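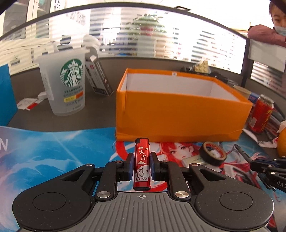

I've been doing the bench walkthrough for the Vusley tidy-up trial since June, and I still get asked every single time whether the thing can clear a desk yet. Short version: parts of one, on a good day! The items that worry me are the small ones people leave lying around, like the red lighter standing up between the blue finger tips, with a roll of black tape and a drink can sitting within easy reach of it. A lighter is slick, it's narrow, and it has fuel in it, so it gets its own lines on my sheet.

**Bench inspection, desk-clearing chores**
Date: 16/09/2021
Unit: Filari two-finger gripper

**Before power-up**

- [x] Pivot screws snug. *One needed a quarter turn, the rest were fine.*
- [x] Finger pads clean, no cuts in the rubber. *Wiped them anyway (I always do).*
- [x] Grip force limit set to 8 newtons for small items. *Somebody had left it at 35 from the toolbox job. Please, please put it back when you're done!*
- [ ] Stop button within arm's reach of the operator. *I could touch it if I leaned. Leaning doesn't count. Move it.*

**Small items**

- [x] Lighter held upright, by the body only. *No contact with the metal top, which is the one thing I'd fail on the spot.*
- [x] Tape roll lifted off the mat and set down flat. *Slow but tidy.*
- [ ] Loose papers. *Nope. It pushes them along like a cat with a receipt. I'd still do this by hand.*
- [ ] Tissues. *Picks them up nicely, then can't let go. Ask Jonix about the release timing.*

**Drinks and food**

- [x] Empty can to bin.
- [ ] Cup with liquid in it. *Not attempted. I won't sign this one until we have a tray and the power strip is off the desk.*
- [ ] Fruit in a bag. *The Mtshali planner wants to grab the bag and I want it to grab the fruit. We haven't settled that.*

**Wear**

- [x] Cycle counter read and logged: 760.
- [x] Pads under their change limit of up to 4,000 cycles. *Loads of life left, but check them after any shop-floor work, metal shavings chew them up.*

**My call**

OK for supervised use on tape, cans and anything dry and solid. Lighters only with a person at the stop button. Papers, tissues and open cups stay with us humans for now, so no getting out of wiping your own desk. Recheck once the button is moved and the tray shows up.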